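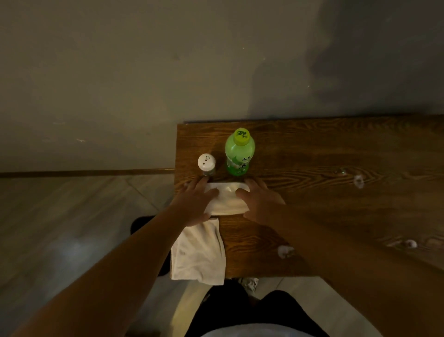 Napkin, shaker and green bottle at the wall side of the table.

September, 2 p.m. Table work again. Object of the exercise: settle a fixed arrangement for the wall side of the dark table, so that it can be reset after each meal without any thought.

Fold first. The napkin is to be a flat strip, long edges parallel, pressed from both sides before it is let go. Kushnir napkins come 50 to a pack and are thin. A crease made with the fingertips opens again within a minute. A crease made with the flat of the hand and held for a count of 12 stays down well enough. I have tried the heavier Usora ones and they hold better, but they cost more and leave lint on the glass. Staying with Kushnir until the pack is finished.

The shaker goes to the left of the bottle with a small gap, wide enough for a finger. Without the gap the cap of the shaker gets knocked whenever the bottle is lifted. Domed cap, holes on top, so it must never be stored on its side. Noted before, repeating it for myself.

The bottle is the less stable item. It is taller and its center of gravity moves as it empties, so it belongs near the wall, label to the front, and should be taken by the upper part with the right hand while the left steadies the base.

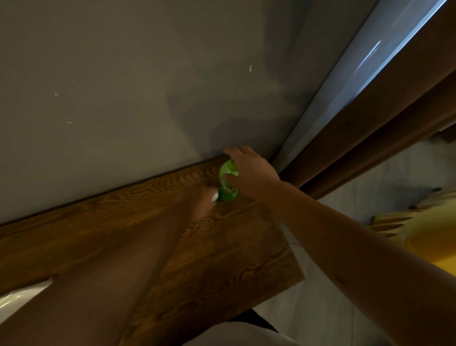 Grip from the side alone is poor on a full bottle. The plastic gives, and with the cap off the level rises to the neck. Two hands until the first glass has been poured, then one is sufficient.

Berhanu Zeleke asked why I don't use a tray. Reasons against: the Groltitz tray is too deep for the space, and a tray hides the grain, which I like. He thinks a tray would save a trip to the kitchen. Correct, by one trip.

The wall needs attention. White specks above the table, probably plaster, and scuffs lower down. A damp cloth first, then the leftover paint from Lundwood if the tin has not skinned over. Check the tin before buying anything.

Remaining: wipe the table along the grain, refill the shaker, move the spare napkins to the upper drawer – the lower one sticks.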